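Nov 27, 2022

Slept badly and woke before six. The heating in the building came on with the knocking noise again, and after this I could not go back to sleep, so I made tea and sat with my grammar notebook until it became light.

The big subject of this week is still the choir. Hsiu-ying Liu has persuaded me to sing at the December concert, and I said yes too quickly, as I always do with her. Today we had rehearsal in the hall on Sterberg Street, almost two hours without a break. We are 70 voices now and the altos are too many, so Bülent moved me and two other women to stand next to the tenors. I was offended for five minutes. Then I noticed that I hear the harmony much better from there, and I sang the second page without looking at Hsiu-ying's mouth for help.

The difficult piece is the one in Latin. Everyone pronounces it differently. Chak-lun Tsang learned it in school with soft c, Bülent wants it hard, and I follow whoever is standing closest. In the end Bülent wrote the sounds on the board and we repeated them like small children. I liked this part very much. For once I was not the only person in the room who had to think about how to put the tongue.

Afternoon

Came home by the long way, along the canal. It was cold but with no wind. I bought bread and a small bag of chestnuts, and ate half of the chestnuts on the bridge, which was not the plan.

At home I practiced my line, very quietly because of the neighbors. I still take the breath too early before the high note. Bülent says to sing "through the door" – I wrote this down but I am not sure I understand it. Maybe it means to think of the end of the phrase and not of the note. I must ask him.
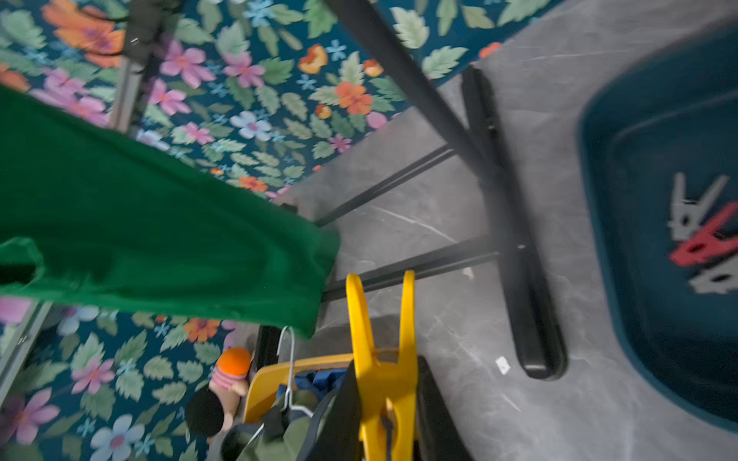

Evening

Called Mother. She wanted to know what I will wear for the concert, and I told her black, everybody wears black. She was silent and then she said that in her choir they had blue with white collars and it was more cheerful. She remembered the whole alto line of a song from 1970-something and sang it to me on the telephone. Her voice is thinner now but she is still exactly in tune. I wanted to sing the melody on top, but I had forgotten the words of the second verse and she had to give them to me.

For tomorrow: answer Arif Goh about the train, return the music stand, buy throat tea. Learn page 5 by heart, or at least until the place where the basses come in. I am tired but in a good way, and I will read only one chapter.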